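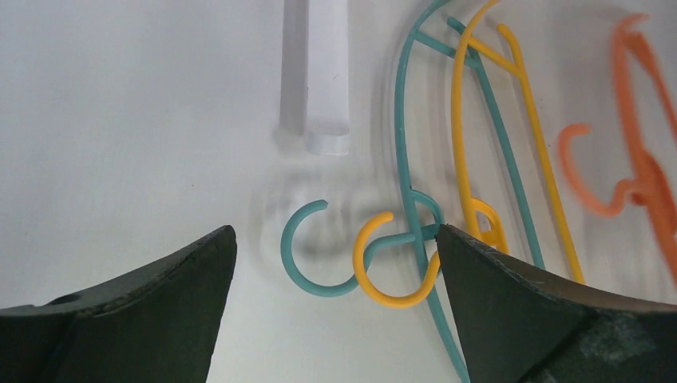
Ticket 161: hanger separation, Wirero laundry cell. Opened by Maxine Tapsell, November 13, 2018. Status: open, workaround in place.

Summary: the arm picks single hangers without trouble and fails when two are hooked together. The planner treats the pair as one object and chooses a grasp near the hooks. The teal and yellow hangers are the usual case: the hooks overlap right beside the right fingertip, and the planner gives no sign that there are two parts to separate. Severity set to medium. A person does this job without looking.

Setup: Wumimia planner, stock fingers, plastic hangers on the white table. Wrist camera only.

Log

1. Ran 80 picks with hangers laid apart. No faults logged.

2. Ran 30 picks with hooks crossed. Most ended in a double lift or a drag across the table. Two ended in a force stop.

3. Raised segmentation resolution. Mask edges improved on the long arms, no change at the hooks. Cycle time went up by 400 ms. Reverted.

4. Split masks by color. Works on teal over yellow. Fails on two hangers of the same color, and Trevaskis sends them mixed. Left off by default.

5. Moved the grasp point from the hook to the far end of the body, then added a short twist before the lift. Fewer double lifts. The lower hanger still follows when the hook opening faces the wrong way.

6. Checked the fingers. Right one is scuffed. Swapped with a spare, same result. Original refitted.

Workaround: operator spreads the hangers before starting the cycle. Trevaskis has been told.

Comment, M. Tapsell: The customer asked if the cell can sort a full basket unattended. Answer for now is no. Do not quote a date before February. Pedia reports the same fault on their cell, so please link their ticket when it arrives.

Next: test pull-and-check on weight after lift. Needs wrist force logging turned on.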